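Status: open again
Product: Vasseur label printer, driver 9, connected to the Tivari inventory system
Site: Niltenov Coffee Supply, back office and packing room
Opened: 15/08/2024

**Original complaint**

Printer prints a blank label between every good label. We ship paper goods and coffee to small cafes, so a day's labels run long, and half of a long run is now nothing at all. The blanks are very well made. Crisp edges, good adhesive, no complaints there.

**What we have**

- One printer, plugged in by USB to the packing room PC
- Labels from Jasis, the 4 x 6 kind, in rolls
- Tivari sends the print jobs, one job per carton
- Nothing was changed. I know everyone writes that. I wrote it too, and then I found out what had been changed, so please keep reading.

**Attempt 1: turn it off and on**

Turned it off. Turned it on. It printed a blank label to celebrate.

**Attempt 2: calibrate**

The quick start card says to hold the feed button until the light blinks twice. The light on ours blinks once, thinks it over, and goes solid. Held it longer. It fed out 20 labels in one smooth ribbon and then blinked twice, so I let go. Test page came out fine. First real job: label, blank, label, blank.

**Attempt 3: different roll**

Opened a fresh roll from the same case. Same result. Opened one from an older case left over from April. Same result, but these labels curl, so now the blanks roll up by themselves and hide under the bench.

**Attempt 4: reinstall the driver**

Removed the old driver and installed version 9 from the Vasseur download page. Windows now lists two printers with the same name, one of them gray. Printing to the gray one does nothing, quietly, for as long as you care to wait. Printing to the other one gives label, blank, label, blank. Deleted the gray one. It came back after the restart. I have decided to leave it alone.

**First reply from support (pasted from email)**

> Please confirm the gap sensor is clean and that the media type is set to "Labels with gaps" and not "Continuous."

Sensor cleaned with the pen that came in the box. Media type was already set to gaps. I changed it to Continuous out of spite and got text drifting down the label a little further each time, until the zip code was on the next customer's carton. Changed it back.

**Attempt 5: look at the job itself**

Should have started with this one. I paused the queue and sent a single carton from Tivari. The queue showed one job with two pages. Page one was the label. Page two was white.

Exported the same label as a PDF. Also two pages. So the printer has been doing as it was told this whole time, and I would like the words I used in Attempt 2 struck from the record.

**Attempt 6: the template**

Opened the label template in Tivari. Page height is 6 inches. Content height, if you add the logo, the address block, the barcode and the footer, comes out a hair over 6 inches. The footer was given a second line ("Thank you for your order!") by someone in this office who wanted to be friendly. The second line doesn't fit, so it pushes an empty paragraph onto page two. Every carton has been getting a thank you and a blank.

Removed the second line. One job, one page. Printed 40 labels in a row with no blanks. Closed the ticket and went to lunch.

**Reopened, same afternoon**

Blanks are back, but only on some orders. The printer prints clean for a while, then spits out one blank, then goes back to normal as if nothing happened. Checked the template again: footer still one line, page height still 6.

Sorted the bad ones by product and every blank belongs to the same item group. 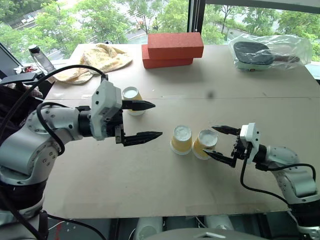 The item group is single cups, which we sell as samples, and its description field is the longest in the catalog. A paper cup like the ones on the tabletop there is a very short thing to say. In Tivari it is a "cup, paper, hot or cold beverage, single wall, sample quantity, not for resale, see catalog," and all of it prints under the barcode. It wraps to a third line, the third line pushes the footer down, and out comes page two. The export has 1,804 items in it and I have not read them all, but nothing else I sorted came close to that length.

**Workaround in place**

1. In the template, set the description box to a fixed height with "shrink text to fit" turned on.
2. Save under a new name. Saving over the old one appears to work and doesn't.
3. In Tivari, point the packing room station at the new template. This setting is per station, so the back office PC still has the old one and will go on making blanks until it gets changed too.
4. Clear the queue before the first print, or you'll get whatever was stuck there in the old layout.

Cup sample labels now print on one page. The description is shrunk to a size that I can read with my glasses on, and I assume the customer knows what a cup is.

**Questions for support**

- Can Tivari drop an empty second page on its own? There's a checkbox called "Suppress trailing" in the advanced tab. Trailing what? I checked it and saw no difference.
- Is there a limit on the description field, or only on my patience?
- What do I do about the gray printer? It's back again today and has picked up "(Copy 1)" after its name.
- The help page on template height gives measurements in dots. Our template editor only takes inches. Please send the conversion for this model.

**Side note on the blanks**

The good ones from this week are in a stack by the scale. They can't be run back through the printer - I tried one, it came off its backing inside and took most of Attempt 3's goodwill with it. To get it out: power off, open the lid, lift the green lever, turn the roller by hand toward you. Don't use a knife on the roller.

Leaving this open until the back office station is switched over and somebody at your end answers the checkbox question.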